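Zarnumero: Numerologie als Rechenvorschrift

Ein Gespräch mit der Entwicklerin eines Programms für Namens- und Geburtszahlen

Die Software Zarnumero berechnet numerologische Profile aus Namen und Geburtsdaten. Sie wird von einem Zwei-Personen-Betrieb in Rivholm gepflegt und derzeit von 370 Beratungspraxen eingesetzt. Die Entwicklerin, gelernte Vermessungstechnikerin, möchte ihren Namen nicht veröffentlicht sehen. Das Gespräch fand am Vormittag in ihrem Büro statt und dauerte länger als vereinbart.

Zur Entstehung des Programms befragt, verweist sie auf ein praktisches Problem. Sie habe sich in den Neunzigerjahren von drei Beratern eine Lebenszahl ausrechnen lassen und drei verschiedene Ergebnisse erhalten. »Das Geburtsdatum war in allen drei Fällen dasselbe. Unterschiedlich war die Reihenfolge der Reduktion. Der eine addiert alle Ziffern in einem Zug, der andere reduziert Tag, Monat und Jahr getrennt und addiert dann. Die einstellige Endsumme ist gleich, aber die Zwischensumme kann eine andere sein, und an der Zwischensumme hängen die Meisterzahlen.«

Als Meisterzahlen gelten in den meisten Schulen die 11, die 22 und die 33. Sie werden nicht weiter auf eine einstellige Zahl zurückgeführt. Wer am 29. eines Monats geboren ist, erhält als Tageszahl zunächst die 11. Bleibt sie stehen, geht sie mit dem Wert elf in die Summe ein, andernfalls mit dem Wert zwei. »Das ist keine Deutungsfrage, das ist eine Frage der Rechenvorschrift«, sagt die Entwicklerin. »Man muss sie vorher festlegen und im Ausdruck angeben. Die Hälfte der Reklamationen, die unsere Kunden früher hatten, ging auf diesen Punkt zurück.«

Zarnumero kennt deshalb keine Voreinstellung. Beim ersten Start verlangt das Programm die Auswahl eines Rechenverfahrens, das anschließend in der Fußzeile jeder Auswertung erscheint. Ein nachträglicher Wechsel ist möglich, wird aber protokolliert. Ältere Auswertungen behalten das Verfahren, mit dem sie erstellt wurden.

Schwieriger als das Datum ist der Name. Verbreitet sind zwei Zuordnungen von Buchstaben zu Zahlen: die sogenannte pythagoreische, die das Alphabet fortlaufend auf die Werte eins bis neun verteilt, und die chaldäische, die nur bis acht reicht und der Neun keinen Buchstaben zuweist. Beide Tabellen sind in der heute üblichen Form auf das lateinische Alphabet mit 26 Buchstaben zugeschnitten. Für das Deutsche ergibt sich daraus eine Lücke.

»Das Ä kommt in der Tabelle nicht vor, das ß auch nicht. Man kann Ä als A rechnen, dann hat es den Wert eins. Man kann es als AE rechnen, dann sind es eins und fünf, also sechs. Beides wird gemacht, und beides wird mit großer Überzeugung vertreten.« Ihr Programm löst Umlaute standardisiert in zwei Buchstaben auf und das ß in ein doppeltes S. Der Anwender kann das für jeden Einzelfall überschreiben. Maßgeblich sei nach ihrer Auffassung die Schreibweise in der Geburtsurkunde.
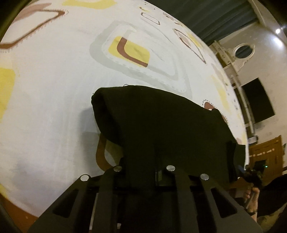 Ein eigener Abschnitt des Handbuchs behandelt das Y. In der Berechnung der sogenannten Seelenzahl werden nur die Vokale eines Namens addiert, in der Persönlichkeitszahl nur die Konsonanten. Das Y lässt sich beiden Gruppen zurechnen. »Wir gehen nach dem Laut. In Yvonne ist es ein Vokal, in Maya ein Konsonant. Eine Automatik dafür haben wir getestet und wieder ausgebaut, die Fehlerquote war zu hoch. Jetzt fragt das Programm nach.« Der Testlauf umfasste 198 Vornamen mit Y. In 30 Fällen wich die Automatik von der Einschätzung der Tester ab.

Die Referenztabellen, mit denen neue Programmversionen geprüft werden, stammen aus einem Nachlass. Der Verlag Hinrichs, der bis zu seiner Auflösung esoterische Kleinschriften druckte, hatte eine Sammlung von Musterberechnungen angelegt. 91 davon sind vollständig, also mit Ausgangsdaten, Zwischenschritten und Ergebnis. Jede Version muss diese Fälle fehlerfrei reproduzieren, bevor sie ausgeliefert wird. »In zwei Musterfällen hatte sich der Verlag verrechnet. Wir führen sie trotzdem mit, aber mit korrigiertem Ergebnis und einem Vermerk.«

Auf die Frage, ob sie an die Aussagekraft der Zahlen glaube, antwortet sie nach einer längeren Pause. Sie arbeite selbst mit Jahreszahlen und plane größere Anschaffungen danach. Einen Nachweis im wissenschaftlichen Sinn gebe es nicht, und das stehe auch im Handbuch, auf der zweiten Seite. »Ich liefere das Rechenwerk. Was ein Berater daraus ableitet, liegt bei ihm. Ich lehne es aber ab, wenn jemand aus einer Vier im Persönlichen Jahr eine medizinische Empfehlung macht. Einem Kunden haben wir deswegen die Lizenz nicht verlängert.«

Die Deutungstexte werden getrennt vom Rechenkern ausgeliefert. Sie liegen als austauschbare Textbausteine vor und können von jeder Praxis durch eigene ersetzt werden. Nach Angaben der Entwicklerin tut das die Mehrheit der Anwender. Die mitgelieferten Texte seien bewusst kurz gehalten, höchstens sechs Sätze je Zahl, ohne Zeitangaben und ohne Vorhersagen zu Gesundheit oder Geld.

Für den Oktober ist eine Ergänzung unter dem Namen Perkari angekündigt. Sie soll Partnervergleiche ermöglichen, bei denen zwei Profile nebeneinandergestellt werden. Eine Gesamtnote für die Übereinstimmung wird es nicht geben. »Das wird am häufigsten gewünscht, ein Prozentwert. Ich wüsste nicht, wie ich den berechnen sollte. Es gibt dafür in keiner der Schulen eine Vorschrift, die man nachprüfen könnte. Wir zeigen die gemeinsamen Zahlen und die fehlenden Zahlen, mehr nicht.«

Offen ist noch die Behandlung von Namensänderungen. Manche Schulen rechnen nach einer Heirat ausschließlich mit dem Geburtsnamen weiter, andere führen den neuen Namen als zweite Schicht. Perkari wird zunächst beide Varianten anbieten, allerdings nur für eine einzige Änderung. Mehrfache Namenswechsel müssen bis auf Weiteres von Hand angelegt werden. Bestandskunden erhalten die Ergänzung ohne Aufpreis, die Datenbank muss vorher auf das aktuelle Format umgestellt werden.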